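Clorley refreshment point, progress report to Condura, 26 May 2025

Work package 3 is on schedule. The cold drinks dispenser is in place on the white table, on a stainless steel tray with a slotted drip tray under the tap. In this period 183 glasses were drawn. Ribbed glasses remain the standard issue.

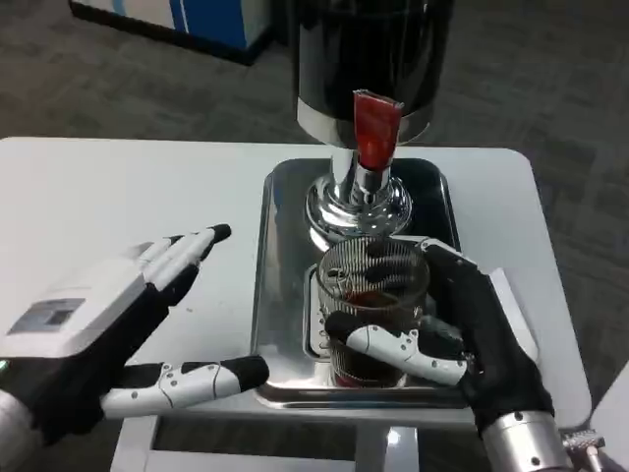 Soledad Blackwood asks whether the drip tray could be emptied at midday as well as at closing, as it was full by mid-afternoon on 4 days. Agreed – the Wolde rota will be changed. The spare tap seal ordered in January is still outstanding.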